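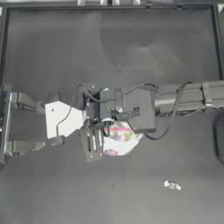

The arm at Plernow's bench, fingers open, with the shiny sheet underneath.

I'd been in the building less than a minute when Bohdan Yatsenko handed me the controller. "Go on, drive it," he said. I'd come to ask questions, with a notebook and everything, but you don't say no to that!

Bohdan teaches robots for a living. He works at Plernow, a small outfit upstairs from a tile shop in Homdale, and his days go into showing an arm how to pick up the kind of stuff that most machines hate: thin film, foil, candy wrappers, clear plates. Sometimes he does it by taking hold of the arm and moving it himself. Sometimes he sits a few feet back and steers it with a handheld controller. Every run gets recorded, and the recordings are what the arm learns from.

"People think I write code all day," he told me. "I write a little. Mostly I pick up trash very slowly."

I asked which way he likes better, by hand or by remote, and he took a long time over it (he's a careful talker, Bohdan, he'll back up and fix a sentence three times).

"By hand you feel everything," he said. "If the finger is pushing down on the table, your own wrist knows it. With the remote you only have your eyes, so you go slower. But by hand, I'm in the way. My sleeve is in the recording, my thumb is in the recording. Then the robot works alone and there's no thumb, and it's confused."

So these days it's mostly remote, with hand guiding saved for the first couple of tries at something new.

My own turn went badly. I was after a wrapper, a crumpled little thing that a toddler could grab, and I kept stopping a finger's width short and closing on air. Then I got brave and shoved it clear across the table. Bohdan didn't laugh, which was kind of him. Man-sik Seok did. He runs the training side and had wandered over with his lunch.

"Everybody goes too fast and then too careful," Man-sik said. "The bad part is when you teach the careful. You wait two seconds above the object to make up your mind, and now the robot waits two seconds too. Forever! It thinks the waiting is part of the job."

I wanted to know how many tries it takes before the arm can manage without them. It depends on the object, he said, and then he gave me a real number anyway: 483 recorded runs for the foil. They threw out the first batch after seven days when Bohdan spotted that he'd been coming in from the same side every single time.

"I'm right-handed," Bohdan said. "So the robot became right-handed."

And the foil? Why foil at all? Man-sik put down his fork for that one. Their first paying customer, Brito, packs gift boxes, and the boxes are full of shiny sheets that look different every time you tilt them. "Pink, then green, then purple. Your eye says okay, same sheet. The camera says, what is this, a new thing." Clear plastic is worse, according to him. With the foil you at least know there's something there.

I asked about the cables, too, because they loop all over that wrist and I'd have been nervous about snagging one. Bohdan said you learn to drive with them in mind. He won't twist the wrist all the way around if there's a lazier path, and he figures the arm picks up that habit along with the rest.

They have nine tasks on the list for Brito – some easy, some that made Man-sik pull a face when I read them out loud. After that there's a job for Norken that neither of them would talk about.

Before I left I asked for one more go. I got the wrapper that time, held it up for a second, and dropped it more or less where I meant to. Bohdan checked the screen and asked if I wanted to keep the run.

"It's slow," he said, "but you came from the left. We need more from the left."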